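Notes on printing party invitations at home, from a run of 102 cards for a school retirement dinner. Long thread, mostly about paper and fold. 1/

The template came from Stadari. It's sized for A5. If your printer is loaded with US letter and the dialog is set to "fit," the card shrinks by a few percent and the crop marks shrink with it. Set scaling to 100% and center it. Check the first sheet with a ruler before you print the second.

Resolution: export at 300 dpi. The default export in the template editor is lower, and thin serif type goes soft at that setting. Line art suffers more than photos do. File size is not a concern at this scale.

Fonts. The template calls for a script face on the name line. Script faces in free templates often lack accented characters. One of our hosts is Matěj Hubáček, and the editor swapped in a different font for the ě and the č without any warning. Zoom in on every name.

The fix was to set the whole name line in a plain italic that has the full Latin Extended range. It looks a little less festive. It is also spelled correctly.

Paper. I used Brallel matte card. The tray on my printer handles it only if I load a small stack, so I fed it from the rear slot, one sheet at a time. Slow, but no jams after the first ten minutes.

Score before you fold. Heavy card folded without a score line cracks along the ink, and dark backgrounds show it worst. A bone folder and a metal ruler are enough. Score on the outside of the fold, so the ridge ends up inside.

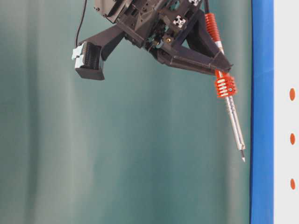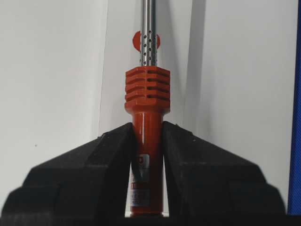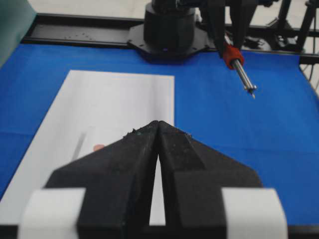 Grain direction matters too. Bend the sheet gently both ways; the way that resists less is parallel to the grain, and your fold should run along it. If the template puts the fold across the grain, rotate the layout and reimpose. I did this on the proof, not on the final stack — cheap lesson.

Envelopes. A5 folded once gives you A6, which wants a C6 envelope. US stationery stores mostly sell A-series envelopes that have nothing to do with ISO A sizes. An American "A6" envelope is 4.75 x 6.5 inches, so an ISO A6 card fits with some slop. I used these.

Addressing: I tried running the envelopes through the printer. The flap caught on the roller on the second one. Open flaps, fed from the side opposite the flap, worked better, but the print drifted down toward the bottom edge. I switched to clear labels for the rest.

Label sheets need a merge file with one row per household, not one row per guest. Our list had 128 names on it. Sort by street address first, and the duplicates end up next to each other.

Wording. Wanda Brannigan wrote the text and I cut it. Order that survived: who is being honored, what it is, date, time, place, how to reply. Everything else went on the back, including parking.

Our date line reads "Jun 8, 2024" with the start time directly under it in the same size. The first draft had the time in small type at the bottom, and both proofreaders missed it. Assume guests will too.

Reply method: pick one. The first draft had a phone number and an email address and a web form. That means three lists to reconcile by hand. We kept the email address.

QR codes, if you insist: leave the quiet zone around the code, print it dark on light, and test it from a printed card with more than one phone. A code that scans off a monitor can still fail on textured stock. Ours went on the back, pointing to a map of the Dvorak Hall entrance.

Drying. Inkjet on matte card feels dry early and still smears under a folder. I left the sheets in a single layer overnight and scored the next morning. With a laser printer you can skip this, but check that the card weight is within the fuser spec.

Spares: print 2 extra of every version. One gets a coffee ring, one goes in the host's scrapbook.

Next job is place cards for a christening in Brirnitz in October. Tent fold, smaller stock, same printer. Will post the imposition layout when it's done.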